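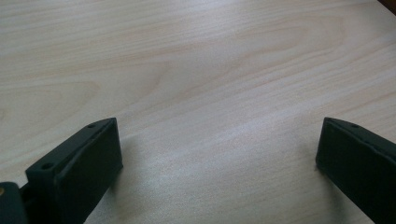 2023-06-04, Endby workshop, table by the carpet end

Wiped the table down before starting. The finish still throws a glare under the ceiling light, worst in the middle, and small white things are hard to pick out against it. Jana wants to try a dark cloth. I'd leave it for now - cloth slides when the box gets nudged.

Spent the session on the layout of the divided box. Plan as agreed with Chaimae in March: half of it partitioned for small items, the other half left open. Packets go in the back row, cups and yellow discs in the middle, crumpled bits down the left column. Trí timed the full sort with a limit of 240 seconds. The first go ran over, the second came in 12 seconds under.

Most of the lost time was with the cups. They roll onto their sides as soon as a disc is put in beside them. Nele suggested standing each cup on its disc. Not tried yet.

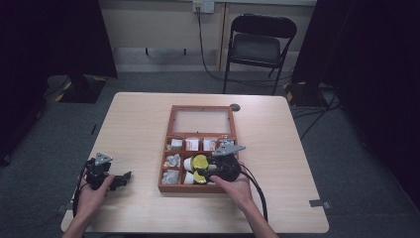 Do the packets have to face the same way?
Only for the final check, when Gisela reads them off against the Weretcombe list. While sorting, any way up will do as long as each one is in the back row.

The partitions are a bit loose on the spare box. Glued 2 of them and left it under the bench to set - please don't use it before tomorrow.

To do:
Order another 50 cups, same size
Ask Gisela if the open half can take the larger packs from Pace
Try Nele's cup idea with the same time limit
Move the spare chairs back to the Getirero room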